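A gaveta dos cabos

Quando Lorna Pascual herdou a oficina do tio, herdou também os cabos, e os cabos, como toda a gente sabe, não se herdam: suportam-se. Havia-os em caixas de bolachas, em meias, atrás do rádio. Foi por causa deles que aceitou passar o mês de fevereiro na Pomeck, a ensinar dois braços mecânicos a arrumar uma mesa.
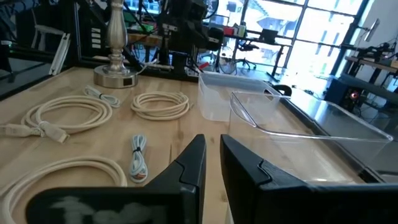
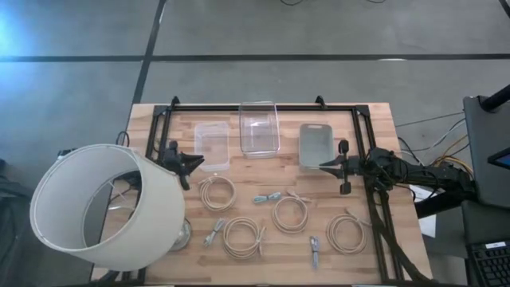 A mãe telefonava todas as noites (às vezes duas, se a novela acabava cedo) e fazia sempre a mesma pergunta.

— Então, já me dobra os lençóis, o teu bicho?

— Ainda não, mãe. Andamos nos cabos.

— Nos cabos! Seis semanas de curso para andar nos cabos.

Lutfa Mridha, que partilhava com ela o turno e um saco interminável de tangerinas, achava graça à conversa e defendia os braços como quem defende um sobrinho atrasado na escola. Dizia que uma criança também leva anos a aprender a guardar as coisas, e que o marido dela, coitado, ia nos 70 e continuava a deixar o carregador no chão da cozinha. Ao Dasar, o braço que ela preferia, falava baixinho em bengali, e jurava que assim ele apertava com mais jeito.

Nessa noite fizeram 13 tentativas. Numas o cabo escorregava, noutras vinha o vizinho agarrado atrás, e na última o Dasar levantou um rolo inteiro, hesitou por cima da caixa durante tanto tempo que Lutfa parou de descascar, e largou-o lá dentro, um bocadinho torto.

Lorna ligou para casa antes de vestir o casaco.

— Mãe, arrumou um.

— Um lençol?

— Um cabo.

Do outro lado fez-se um silêncio, e depois ouviu-se uma gaveta a abrir, com aquele barulho de coisas enredadas que ela conhecia desde pequena.

— Olha, filha, traz-mo cá no domingo de Páscoa, que eu faço arroz-doce.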